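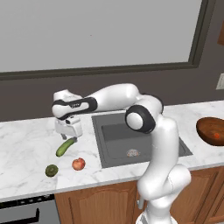 *A simulated arm over a cucumber, with a kiwi and an apple on the same counter.*

# Budget for the counter before the arm

Most of the kitchen automation plans I get asked to read start with the arm. There is a price, a delivery date, and a line at the bottom called "other." I think the order is wrong.

At Groltolska we spent our first planning round in simulation. Ingeborg Wendt wanted hardware on the floor by June and argued that a rendered cucumber teaches you little about a real one. She has a point about grip. Fuzzy skin and smooth skin don't behave the same under two fingers, and I wouldn't sign a purchase order on simulated picks alone.

But reach is a different matter. We ran 438 layouts before asking for a quote, and 74 of them put the base where a person would need to stand to use the sink. Moving a base in software cost us an afternoon. When the Gallport site moved a real one, they paid for new mounts, an electrician, and two weeks with the counter closed.

So my advice to Sotelo, who are drafting their budget now, is to fund the layout work as its own line, with its own deadline. Some 500 hours is reasonable for a kitchen of that size. Put fingers and spare parts on a second line. Leave the arm model blank until the first line is spent, even if the vendor's discount runs out in the meantime.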